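Trurkel hand-held grippers, pair – review
Reviewed by Mi-kyung Kong, Aug 12, 2022

We bought the Trurkel pair to record hand demonstrations for a small arm that folds and places cloth. The set was $3000 for both hands, cubes and software included. It has been in regular use and it is a good tool with one fault that buyers should know about before they order.

The good first. The grippers are light enough for a two-hour session, the triggers are even from left to right, and setup is quick. The software finds the marker cubes without fuss and loses them less often than the Mukex set we had before.

The fault is in the closing limit. On the right gripper the software began reporting the fingers as open when they were shut. The demonstration looks fine on playback, so you don't catch it while recording. When Sakda Kaewsai ran the trained arm on those recordings, it pressed down with its fingers closed, dragged the cloth off the bench and kept going until he hit the stop. A finger pad tore and the wrist joint needed a new gear. He was standing clear, but a hand in there would have been pinched.

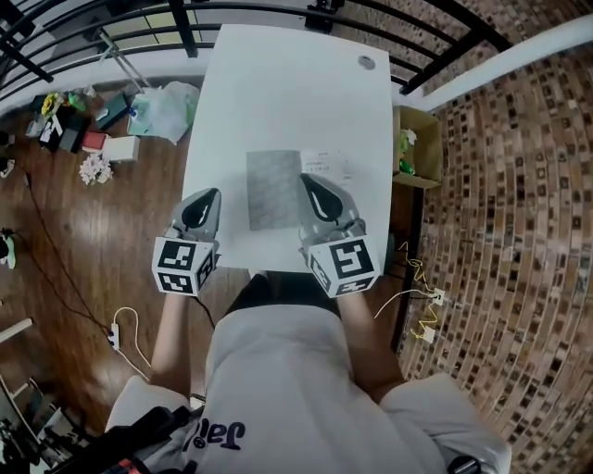
Both grippers on the bench, with the grey test square between them.

We traced it to the small screw that holds the trigger sensor. It works loose after 20 hours or so of use, and the reading drifts as it does. Trurkel support answered in 5 days and sent a replacement screw with thread lock already on it. That fixed the right hand. The left began drifting in the same way a fortnight later, so do both at once.

My other complaint is the manual. It has one line on calibration and says nothing about checking the limits between sessions. We now open and close each gripper fully before recording and compare the reading on screen. Si-eun Wang wrote a short script that refuses to save a session if the numbers are off. It should have come with the software – Trurkel say a similar check is planned for September.

Would I buy them again? Yes, with the new screws fitted. Don't run anything trained on recordings from the old ones until you have gone back over the data.

3 out of 5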